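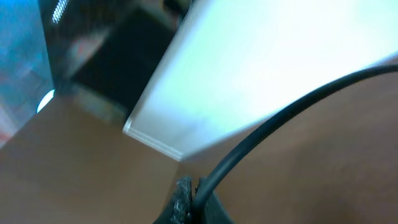

图4 棕色木质桌面与白色平板，近景

4.2 早餐时段与入园客流的衔接

前一节讨论了住店客人的退房时间分布，本节转到早晨这一段。Ziltlow度假区共有三家自营酒店，按离主入口由近到远依次为Gakley、Prandis和Ruchti，客房合计1,000间。三家酒店的早餐都从清晨六点半开始供应，十点半结束，住店客人可以凭房卡在上午8点提前入园，非住店游客则要等到九点。提前入园的一小时是度假区销售客房时反复强调的权益，也是早餐厅运营压力的主要来源。

我们的观察期为96天，从四月开始，跨过一个淡季尾声和一个完整的旺季。期间Gakley的早餐厅没有变动，Prandis在观察期中段调整过一次取餐台的位置，Ruchti则把原来的单一入口改成了两个。后两项改动会影响前后数据的可比性，因此下文凡是涉及这两家酒店排队时间的比较，都只取改动之后的部分。

需要先说明“早餐离场时间”的定义。餐厅系统只记录客人进入时的刷卡时间，不记录离开时间。我们用同一张房卡随后在接驳车站或园区入口的第一次刷卡来倒推，减去步行或乘车的标准用时。这样得到的离场时间会偏晚，客人回房间取东西、在大堂等同伴的时间都算在里面。对本文的目的来说，这个偏差可以接受，我们关心的是客人什么时候出现在入口，在餐桌旁坐了多久是次要的。

4.2.1 三家酒店的差异

Gakley距离主入口最近，客人步行即可到达。它的早餐进场高峰出现得最晚，不少客人先入园，玩过一两个项目再回酒店用餐。这一行为在访谈中多次被提到，在刷卡数据里也看得清楚：早餐进场之前已有入园记录的房卡，在Gakley占相当大的比例，在Ruchti几乎没有。

Prandis的情况居中。该酒店客人以家庭为主，套房多，同一间房往往对应两张以上的房卡。家庭成员分批用餐的现象比较普遍，通常是一位家长带着年幼的孩子先下楼，另一位带着年龄较大的孩子后到，或者直接在接驳车站会合。餐厅按房间估算座位需求时没有考虑这一点，于是桌子被占用的时间比预想的长，而同一时刻坐着的人比预想的少。四人桌上坐两个人，门口却在排队，领班对此无计可施。

Ruchti最远，必须乘接驳车。首班车七点二十分发出，之后每十分钟一班。客人为了赶上提前入园，集中在七点之前进餐厅，七点半以后又迅速散去。我们最初以为Ruchti的排队是座位不足造成的，核对之后发现座位在绝大多数日子里都有空余，排队发生在现做蛋类和咖啡这两个点上。厨房在六点半到七点之间的排班与八点以后相同，而需求相差很大。

Campos关于接驳交通与餐饮需求耦合的讨论给过类似的判断：当交通班次固定而餐饮供应有弹性时，高峰由班次决定；反过来，餐饮一旦成为瓶颈，班次再密也只是让后面的车更满。Ruchti符合前一种情形。Prandis两种成分都有，依天气而定。

4.2.2 访谈

除刷卡数据外，我们做了27次半结构化访谈，对象包括餐厅领班、前台、接驳车调度以及住店客人。访谈由Annelies Trummer和Rónán Flanagan完成，地点在各酒店的员工休息室或大堂一角，时长不等。编码工作由两人分别进行后再合并，分歧之处交由第三人裁定。

领班们的说法相当一致。他们认为问题出在信息上：客人入住时被告知可以提前入园，却没有被告知需要几点吃完早餐才来得及。Prandis的一位领班说，每天七点四十分左右都会有人端着盘子站起来问能不能打包。酒店没有打包的规定，各班的处理方式也不一样，有的给纸盒，有的不给。客人第二天遇到另一班人，得到的答复不同，投诉多半由此产生。

前台的看法略有出入。他们认为信息已经给了，印在欢迎信的背面，入住时也会口头提一句，只是客人刚到，注意力在行李和房间上，听过就忘。Gakley的前台试过在房卡套上写明建议用餐时间，持续了两周，后来卡套用完，新一批印的还是旧版。

接驳车调度关心的是另一件事。他们不掌握餐厅的进场数据，只能凭经验判断当天是否需要加车。雨天早晨客人下楼晚，七点二十分的车常常半空，而八点前的最后两班坐不下。调度员希望餐厅能在七点整报一个人数。餐厅方面表示可以报，但从来没有人正式提出过要求。

客人的回答较为分散。带小孩的家庭普遍认为提前入园的权益“听起来比用起来好”，他们愿意放弃这一小时，换取一顿不用赶的早餐。没有孩子的客人则把提前入园看作选择自营酒店的主要原因，早餐可有可无。还有一部分客人根本不知道Ruchti的接驳车在提前入园时段停靠的是侧门，到了主入口站才发现要走回去。

4.2.3 预约试行

在观察期后段，Prandis试行了早餐时段预约。客人入住时从四个时段中选一个，每个时段设人数上限，未预约者仍可进入，但需等候。试行方案由Roswitha Berchtold设计，她在设计时有意没有设置取消或改约的功能，理由是前台系统改动太大，短期内做不完。

试行的结果好坏参半。最早的时段约满得最快，而实际到场率最低。客人倾向于先占一个早的时段，第二天早晨起不来，就晚一个时段下楼，以未预约者的身份排队。第二时段因此出现了比试行前更长的等候。第三、第四时段变化不大。试行开始后的第二周，餐厅自行放宽了规则，允许迟到的客人凭原预约优先入座，等候时间有所下降，但预约本身也就失去了分流的意义。

我们不认为这说明预约制在这类酒店行不通。Prandis的时段划分以整点和半点为界，与接驳车的时刻没有对应关系。客人选时段时想的是几点起床，而约束他们的是几点的车。若把时段直接写成“乘七点五十分接驳车的客人请于七点前用餐”一类的形式，选择的依据会清楚一些。Mechthild Sutter在整理客人意见表时也注意到，抱怨预约不合理的客人中，多数同时提到了接驳车。

另一个没有解决的问题是同房客人的分批用餐。预约以房间为单位，一间房只能选一个时段。前文提到的家庭在这一规则下要么一起下楼，要么有一批人变成未预约者。试行期间前台默许了为同一房间登记两个时段的做法，没有写进系统，只记在纸上，因此这部分数据无法与刷卡记录合并，本节的统计中未予计入。

4.2.4 数据的局限

房卡与客人并非一一对应。儿童一般没有单独的房卡，由成人代刷，而代刷时有的刷一次，有的按人数刷。三家餐厅的做法也不统一，Gakley要求每人一次，另外两家不作要求。我们在Gakley的数据上估计了每间房的平均用餐人数，再按客房类型推算到其余两家，误差主要来自Prandis的套房。

园区入口的刷卡时间以闸机本地时钟为准。侧门有一台闸机的时钟比其他设备慢，发现时观察期已过了一半。之后的记录已按差值校正，之前的记录无法确认该偏差从哪天开始，我们把这台闸机的前半段数据全部剔除。受影响的主要是Ruchti的客人，剔除之后他们在前半段的样本明显偏少。

此外，观察期内有数日园区因大风推迟开放，提前入园随之取消。这些日子的早餐进场曲线与平日差异很大，三家酒店的高峰都向后移，而且变得平缓。我们没有把它们并入主要分析，但保留下来作为对照，在4.3节讨论取消提前入园后的座位周转时会再次用到。

关于餐厅人手的数据来自排班表，与实际到岗情况未必一致。领班临时从午餐组调人的情况时有发生，没有书面记录。下一节在估算单位人手的接待能力时，以排班表人数为准，得到的数值应看作上限。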